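Visit report: manipulation open day at Stimero

Stimero opened its development hall to outside visitors on 16 April 2024. I attended for our packaging group, which is considering whether two-arm machines are worth a trial on short-run kitting. The notes below cover the tour, the table demonstrations, and the discussion afterward. Commercial terms were not discussed.

Check-in was at the side entrance on the loading dock. There were 21 visitors, split into two groups. Mine was led by Maritza Montoya, who runs the manipulation team. Safety instructions took longer than expected: closed shoes, no loose lanyards, stay behind the floor line while an arm is powered, and do not talk to the operator during a run. The last rule was broken several times by our group and enforced every time.

Background

Stimero builds the task software and the data pipeline. It does not build arms. The control layer is called Ollo and handles both arms as one system, with a shared plan and a shared stop. The older product, Ticona, drove each arm separately and passed messages between them. Montoya said the older approach was adequate for handoffs with a fixed position and poor for everything else. Ticona is still supported for existing customers, with the last scheduled update in May.

The household table work is the group's main test bed. Toy food and plastic tableware are used for most of it. Montoya gave three reasons: the items are cheap, they can be cleaned in a sink, and their shapes vary enough to cause trouble. A banana has a curve that changes the grasp depending on how it lies. A wedge has a thin edge and a thick edge. Plates with a raised rim are easy to slide and hard to pick up flat.

Demonstration 1: sorting to plates

The first task is short. Each fruit has to be moved off a cutting board and onto its own plate, one fruit per plate. The assignment is given to the machine as a typed sentence, and a visitor may choose it. Our group asked for the watermelon on yellow, the banana on pink, and the avocado on green, mainly to force some crossing of paths.
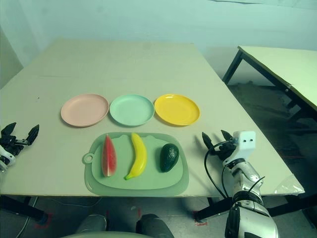 The planner decides which arm takes which item. Distance is only part of the cost. It also looks at whether the other arm will have to wait, and a wait is charged at a high rate. In practice this means an arm will sometimes reach farther than seems sensible. Several visitors took this for an error. Montoya put the cost table on a monitor and went through one such choice line by line, which settled the matter for most of us.

Speed was modest. I did not time individual moves, and the team asked that visitors not quote cycle times from the hall, where the arms run under a reduced limit. For our purposes the more useful information was the recovery behavior. When a grasp is judged to have missed, the arm backs straight out along its approach line and tries again from a different angle. After two retries it stops and asks for a person.

Demonstration 2: mixed tableware

The second task adds items of different depth to the same kind of table. Deep items block the view of the wrist cameras at low angles, and an arm holding something cannot put it down until the other has cleared the area. Ollo deals with this by reserving volumes of space ahead of time. A reservation can be given up early but cannot be extended without a new plan.
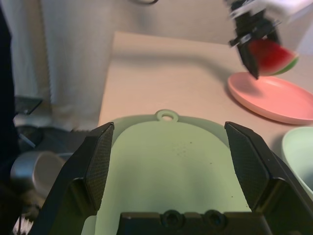 Wrist camera view: one gripper open over the colander, the other holding the watermelon wedge above the pink plate.

The fingers deserve a note. The pads have a fine crosshatched texture, and the team treats them as a wear part. According to the maintenance sheet posted at the bench, pads are inspected every 125 runs and replaced in pairs. Kavinda Bepari, who looks after the hardware, said that replacing only one pad was tried and gave a slight twist on thin objects. He also said that the finger shape is a compromise. A wider finger would hold round fruit better and would not fit between two plates placed close together.

I asked about force sensing. The grippers estimate force from motor current and have no separate sensor at the fingertip. This is enough for plastic toys. For our cartons it would need testing – a crushed corner is a reject, and the estimate is weakest at low force.

Data handling

Runs are recorded from several viewpoints and stored with the typed instruction. Review is done in Orex, an in-house viewer that lines up the camera streams with the joint data on one timeline. We were shown the index for the current task set, which listed 784 runs, of which 109 were flagged for a second review. A flag does not mean a failed run. The most common cause is disagreement between two reviewers on where one step ends and the next begins.

Sharp and blurred images are both kept. The viewer marks the blurred stretches from joint speed, and reviewers can skip them or step through them one image at a time.

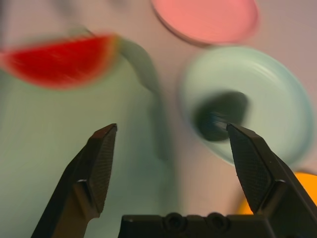
Does the system need a wrist camera on each arm, or would a single fixed camera be enough?

Bepari's answer was that a fixed camera can handle the rough approach, but the last part of a grasp is often hidden by the arm itself, so the team uses a wrist view on both sides for any task with items placed close together.

Other points from the discussion

Changing to a new set of items takes the team a few days, most of it spent on recording and review. Floor space is modest, but the line marking has to allow for full reach in every direction. Noise was low enough for normal conversation at the bench.

Power loss was raised by a visitor from a food plant. The arms brake and hold position, and the grippers keep their grip. Restart is manual and requires both operators to confirm.

Follow-up

I have asked for the pad drawings and the reduced-speed settings. Montoya offered bench time for a carton test if we supply the samples and one person to load them. Our side needs to send carton dimensions, board weight, and the reject criteria for corner damage before a slot can be booked.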